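The Small Red Things Gallery

Welcome to the corner of the site where I put up household objects that have no business being written about at length. There are 562 entries in the Skekau tidying pages by now, and most of them concern shelves. For a change, we have a bowl, a box and a cup.

Regular visitors will know my position on the tabletop row. Put three unrelated items side by side and they start to look like a collection. Put out a fourth and you have clutter, and a fifth means you're holding a yard sale.

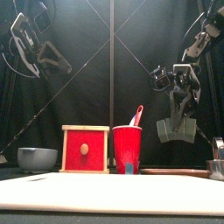 I have a soft spot for small boxes with a round knob. A knob promises a drawer, and a drawer promises somewhere to put the dead batteries, the spare key to a door you no longer own and 12 rubber bands. Red felt on the front dresses the whole business up considerably. It also collects lint, so keep a strip of tape handy.

Gray bowl: wide, shallow, ceramic. Good for keys, bad for soup. Hanne Lehtinen wrote in September to say hers has held the same three lemons since she moved to Pryor, and I believe her.

Red plastic cup: the ridges give you something to hang on to. Once a utensil handle goes in, a cup becomes a holder and never goes back to being a cup. I've lost 21 good mugs this way, mostly to pens.

Blue tape label: I label everything too, then forget what the labels meant. There's a jar in my pantry marked "other."

Next up in the gallery: trays, and whether anyone needs a second one.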